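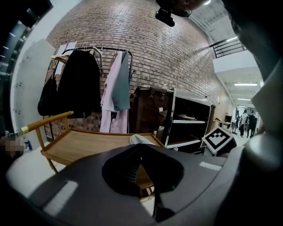 Brick wall and clothing rack.

Progress report: Duten Street house, kitchen and back rooms
To: Lakmal Dissanayake
September 3, 2024

Work done since the last report

Demolition of the old kitchen is finished and the debris has been hauled away. The soffit over the sink wall came out with it. There was a capped vent pipe inside, which the plumber traced to the old laundry hookup and removed. We gained 11 inches of wall height there, so the upper cabinets can go to the ceiling as you first wanted.

Rough plumbing and electrical both passed inspection. The inspector asked for one more outlet on the short counter by the pantry door. It was added the same morning and he signed off on it.

The subfloor was soft near the dishwasher. We replaced 116 square feet of it, more than the estimate allowed for. The joists underneath were sound except for one, which has been sistered.

Drywall is hung and taped in the kitchen and the back hall. The pantry still needs its second coat.

Cabinets

The Trilico base cabinets arrived complete. Two of the uppers came with the hinges bored on the wrong side. Trilico has agreed to replace both boxes at no charge and gives a lead time of three weeks. We will hang the rest in the meantime and leave the space to the left of the range open. The counter template depends only on the bases, so it can go ahead.

You asked whether the drawer fronts could be changed from slab to the framed style. They can, for $212 more in all, but the order has to go in this week. Please confirm by email either way.

Counters and tile

Matsuda will measure for the counters once the bases are leveled and screwed down. They need the sink and the faucet on site that day. The sink is in the garage. The faucet is on back order and I have asked for a date.

The backsplash tile you picked is in stock. I would order one extra box, because the window returns will use up more cuts than the drawing shows. Grout color is still open between the light gray and the off-white. Sample sticks are on the windowsill.

Budget

Paid out this period: $3708. This covers the subfloor, the extra outlet, hauling, and the second drywall delivery. The subfloor overrun comes out of contingency, which now stands at $2253. I expect to use roughly half of that on the floor transition at the back hall, where the old boards sit higher than the new ones.

The Dutell range hood was billed twice. The second charge has been disputed and is not in the figures here.

Next steps

Second coat and sanding in the pantry. Prime kitchen walls and ceiling. Set and level base cabinets. Counter template. Hang the uppers we have.

Completion is still planned for November. The faucet and the two replacement cabinets are the items most likely to move it.

Needed from you

Drawer front decision
Grout color
Approval for the extra box of tile
Paint color for the back hall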